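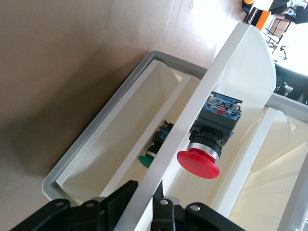

Pushbutton station with the inside showing: red mushroom-head stop button and green pushbutton on the white mounting strip.

Landry Button Station Set
README, revised 7 February 2019

Contents of this folder

This folder holds the parts notes, wiring sheets and bench instructions for the Landry button station, the small two-button control box used in the Narnumstead training shop. The notes were written by Philomena Egan and checked against the bench units by Muireann Dolan. They replace the single-page sheet that used to be taped inside the cabinet door.

The folder is laid out as follows:

parts/ – parts list and spares count
wiring/ – wiring sheets for the start and stop circuits
bench/ – instructions for taking a station apart and putting it back together
labels/ – print files for the front labels
old/ – the earlier sheet, kept for reference only

The station

Each station is a light gray plastic enclosure with a raised rim and rounded corners. The inside walls are off-white. A long white strip spans the opening and carries both buttons, so the buttons and their contact blocks can be handled as one piece once the strip is free.

Red button: emergency stop, mushroom head, with a chrome ring and a black ribbed collar. The contact block is blue and black and sits on the back side of the strip.

Green button: start, round cap with a thin white ring between the cap and the body. Spring return.

The stop circuit is wired normally closed and the start circuit normally open. Do not swap contact blocks between the two positions. The blocks will fit either way and the station will look right from the front, but it will fail the bench test.

The blue label on top of the stop block is too small to read in most photos. Use the part number in parts/list.txt when ordering.

Spares

We hold 20 complete stations. Spare contact blocks are in the drawer marked Flendska, which is the name of the old supplier and has nothing to do with what is in the drawer now. When there are 6 or fewer blocks left, tell Muireann and she will add them to the April order. Red caps are ordered separately from green ones. Clodolcombe keeps its own stock and should not be counted here.

Before you open a station

Unplug the bench supply and check both circuits with the meter. The stations are only used at low voltage in this shop, but the habit matters for when people move on to the panel room. Take off any rings or bracelets.

Have a tray ready for the screws. The short ones hold the strip and the long ones hold the cover. A long screw in a strip hole will crack the plastic – we have lost two enclosures that way.

Bench test

After reassembly, press and release each button 50 times by hand with the meter connected. Write down any press that gives no change on the meter. One miss is enough to pull the block. Twist the red cap to release it after every press and check that it comes all the way back out. New blocks get 100 presses before they go into a station.

Results go in bench/log.csv, one line per station, with your initials.

Known problems

The wiring sheet for the stop circuit still shows the terminal numbers from the old block. Follow the numbers molded on the block itself until the sheet is redrawn.

The label files were made for a wider strip and need to be trimmed by hand after printing.

There is no exploded drawing yet.

Use and changes

Anyone in the shop may copy these notes for teaching. Please don't edit the files in old/. Send corrections to Philomena Egan with the file name and the line that is wrong, and leave the station number in the message if the correction came from a real unit.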